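Who Makes the Rules for Robots?

Somebody has probably told you that robots will soon tidy your room. Maybe you saw it on a video with cheerful music. Before you stop picking up your socks, let's ask a few questions that the cheerful music leaves out.

First, who says a robot is safe? Sometimes it's the company that wants to sell it. That's a bit like grading your own spelling test. You might be fair. You might also decide that "freind" looks fine.

This is why there are standards. A standard is a long, dull list of things a machine should do, and how to check that it does them. How hard may a robot arm push? How fast may it move when a person is close? What happens when somebody hits the stop button? Dull lists can be very useful. 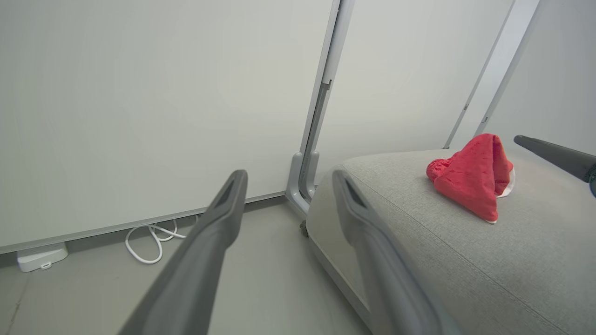 Henrike Reinholz tests machines for a living, and she doesn't trust the word "safe" when it's all by itself. "Safe for whom?" she asks. "Safe doing what?" A robot that is safe next to a grown-up who knows where the stop button is may not be safe next to a crawling baby or a curious dog.

She has a point about fingers, too. Robot grippers pinch. Picking things up is what they're for! But a machine can't be counted on to know the difference between a sleeve and the arm inside it. So one good rule is simple: keep your hands out of its reach while it's switched on, even if it has stopped moving. A robot that is standing still may only be waiting.

Now for the big promises. Suppose an ad says, "Our robot picked up 300 things!" Sounds great. Did it try 300 times, or 3,405 times? Was it the same hat over and over? Did a person step in to help? If the ad doesn't say, you don't know much yet.

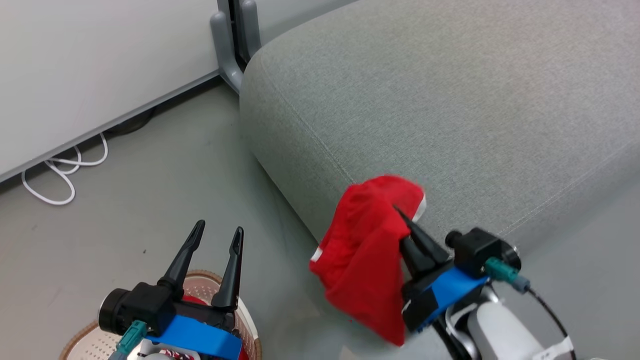
Red cloth in one gripper, with the other open above a basket.

Good testers write down the misses as well as the hits. They also write down who was in charge, because some robots that seem to work alone are being steered by a person. There's nothing wrong with that, as long as they tell you.

Do the rules fix everything? No. Rules are often slower than inventors. A rule written for a big factory arm behind a fence may not say much about a robot beside your couch. And a sticker on the box only helps if somebody really did the checking.

Try this: next time you see a robot in a video, write down three things the video didn't show you. Was it sped up? Who was holding the stop button? How many tries did it take? Then ask a grown-up to help you look for the answers — and don't be surprised if some of them are hard to find.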